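On Keeping a Household Inventory

14 April 2018

It has been the practice of this household, for a number of years, to maintain a written inventory of its contents. The original list was drawn up at the request of our insurer, Sostau, and ran to 140 entries. It has since been revised 6 times. Readers have asked how the list is organized, and the present entry sets out the method as it now stands.

The inventory is kept in a bound ledger and is divided by room. Each entry records the article, the year of purchase, the price paid and the place where the receipt may be found. Articles received as gifts are entered without a price. Articles on loan are entered in pencil and erased upon return.

Small and inexpensive goods presented the greatest difficulty. The first edition left them out entirely. When the kitchen flooded in July, the claim for furniture was settled promptly at $1,755, while the contents of the drawers and the hall closet had to be rebuilt from memory over two evenings. Bags, hand tools, string, batteries and light bulbs are now entered by group, with a single estimated value for each group.

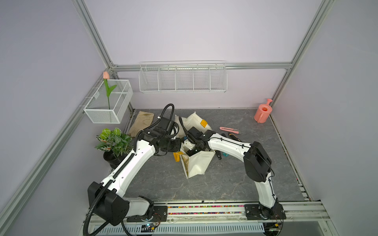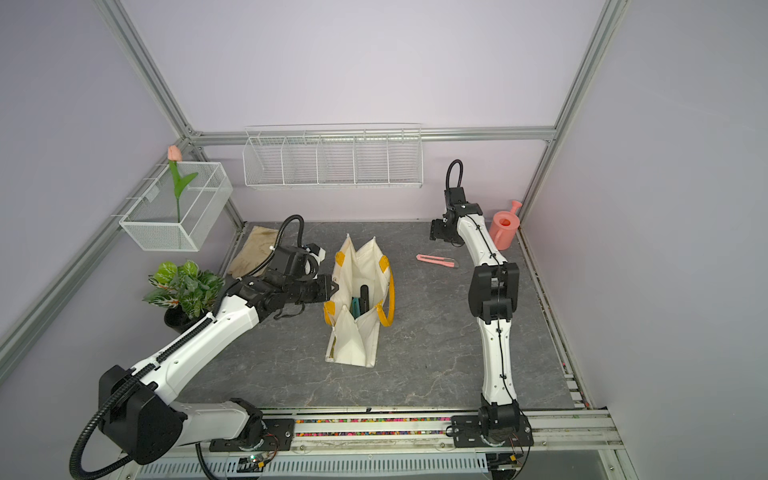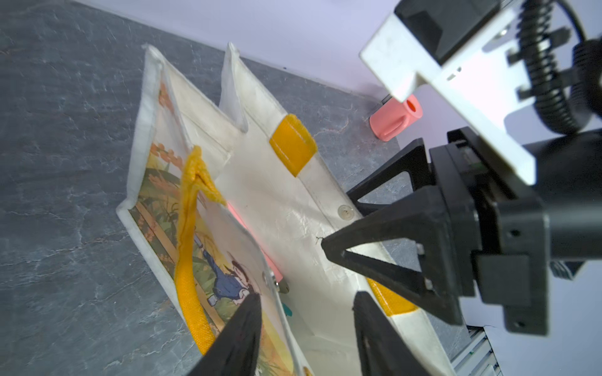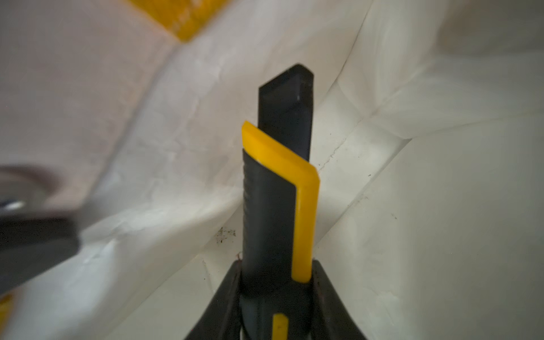
Fredy Condori wrote that grouping of this kind had caused trouble with his own claim, as the adjuster wished to see each tool on its own line, and a drawer valued as a whole was paid at the lowest figure the policy allowed. He now lists anything he would have to replace within the week, and groups the remainder.

His point is a fair one, and the section on tools will be amended accordingly. The section on linens will remain grouped, as the value of individual pieces is low and the labor of listing them is considerable.

A word should be added on software. A trial was made of Flalla, which allows entries to be sorted by date or by price. It performed well enough, but the export could not be opened on the older computer in the study - a serious fault in a record meant to be consulted after a loss. The ledger was resumed, and a photocopy is held at my sister's house in Ziltley. The copy is replaced whenever a page is altered.

The next revision will cover the attic. Several boxes there carry labels that no longer match what is inside, and the Christmas ornaments have never been entered at all.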